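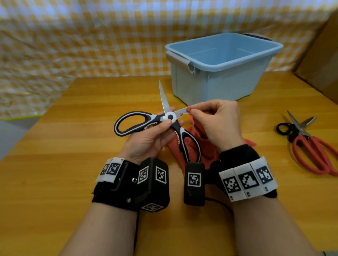
Changes to the Shared Kitchen Program Begin in October

The Fajardo Community Kitchen will introduce a revised booking and equipment policy in October. The policy applies to all registered members, including those who use the kitchen under the evening cooking classes, and replaces the rules printed in the current member handbook.

Membership has grown to 43 households and 19 small food businesses. Demand for morning hours has risen accordingly, and the present system of first-come booking by telephone has led to overlapping reservations on several occasions. Bookings will now be made through the online calendar or in person at the front desk on Gallero Street. Telephone bookings will be accepted only from members who have told the office that they do not have internet access.

Each member may hold 2 advance reservations at any one time. A reservation not claimed within twenty minutes of its start will be released to the waiting list. Members who need to cancel are asked to do so by 5 p.m. on the day before. No fee is charged for cancellation, but repeated late cancellations may result in a member being limited to same-day booking for one month.

Small equipment, including knives, kitchen scissors, peelers and thermometers, will be issued from the supply counter and signed back in at the end of each session. Scissors with blades that come apart should be returned separated, so that both halves can be washed and inspected. Chipped or loose items should be handed to the supervisor and not placed back in the drawer. Members may continue to bring their own tools, provided these are labeled with the member's name.

The annual equipment fund closed the year with a balance of $1,388. The board has approved the use of nearly all of this amount for the repair of the walk-in cooler, which will be carried out by Gestomo. The cooler will be out of service for the first week of the month. During that week, members should plan to remove perishable goods at the end of each session. Dry storage shelves are not affected.

The Saturday produce delivery from Brerkomico will continue under the existing arrangement. Orders must reach the office by noon, three days before delivery. Members sharing a case are reminded that the office does not divide orders or collect payment between parties.

Remedios Tan, Kitchen Program Manager, will hold two information sessions in the dining room, at 10 a.m. and 6 p.m., during the last week before the new policy takes effect. Dates will be posted at the front desk. Printed copies of the full policy are available in English and Spanish, and members are asked to sign and return the final page before making their next reservation.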